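Clothes hanger

A clothes hanger is a device used to suspend a garment so that its weight is carried near the shoulders or waist. The common form has a hook at the top, a neck, and two sloping arms that follow the line of the human shoulder. Hangers are made from wood, steel wire, molded plastic, paperboard, and padded or flocked combinations of these.

Construction

The hook is either fixed or free to turn. A turning hook is seated in the neck with a rivet or threaded insert, and lets the garment face either direction on the rail. Fixed hooks are usual in one-piece plastic hangers, where the hook and arms are molded in a single shot. The arms may be closed by a lower bar, which stiffens the frame and carries folded trousers.

Arm width is chosen to end slightly inside the shoulder seam. A hanger that is too wide pushes the sleeve head outward and leaves a raised point in the cloth. Knitted fabrics are affected more than woven ones, as the loops stretch under load and recover slowly.

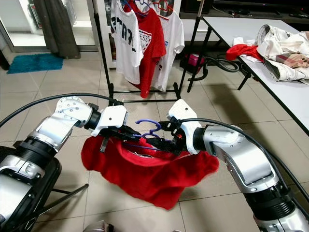 Types

Wire hangers are bent from a single length of steel, with the ends twisted together below the hook. They are light and cheap, and are widely used by dry cleaners. A coating of paint, lacquer, or vinyl limits rust staining on damp cloth.

Wooden hangers are cut from flat stock or shaped from thicker blanks. Contoured models, with arms that flare at the ends, are intended for coats and suit jackets.

Plastic hangers are generally molded from polypropylene or polystyrene. Polypropylene bends before it fails; polystyrene is stiffer and clearer but tends to crack at the neck. Tubular plastic hangers have a hollow arm and resist sagging for their weight.

Clip hangers hold skirts and trousers by the waistband. The clips slide along a straight bar and close by spring pressure.

Garment behavior

A hung garment loads the hanger unevenly. In a T-shirt, most of the weight passes through the two shoulder seams and the back of the neckband. Inserting the hanger through the neck opening stretches the neckband, and repeated stretching can leave it wavy. Inserting it from the hem avoids this but takes longer. 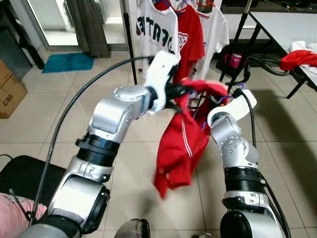 Slippage depends on the slope of the arms and the friction between the arm and the cloth. Notches, rubber strips, and flocked surfaces are the usual remedies. Notches are meant for narrow straps and do little for garments with a wide neckline. Flocking wears away at the shoulder ends first.

Testing

No single method is used by all makers. The hanger maker Hotov applies a static load of 10 pounds at the arm ends and records the drop after 50 minutes. Preren uses a repeated-load procedure in which the hanger is lifted from a rail and replaced 299 times. Lihua Shi compared the two procedures in a trade paper and found that they ranked wire hangers in the same order but disagreed on tubular plastic.

Alternatives to hanging

Heavy knitwear and bias-cut garments are normally stored flat. Folding spreads the load over a larger area, at the cost of creases along the fold lines. Denim tolerates either method.

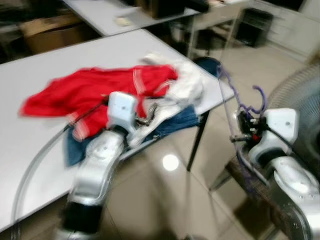
Stacking height also matters. Items at the bottom of a deep stack crease more sharply, and the Dunmore storage guide advises no more than 11 folded shirts to a shelf. Rolling reduces hard creases in light cotton but is poorly suited to collars and structured shoulders.

Disposal

Wire hangers are often returned to dry cleaners for reuse. Many curbside programs exclude them, as the hooks catch in sorting equipment. Plastic hangers are difficult to recycle when the hook is steel and the arms are plastic, and the parts must be separated first. The Brarnwood line uses a push-fit hook that can be pulled out by hand.

See also

Coat rack
Garment bag
Trouser press
Valet stand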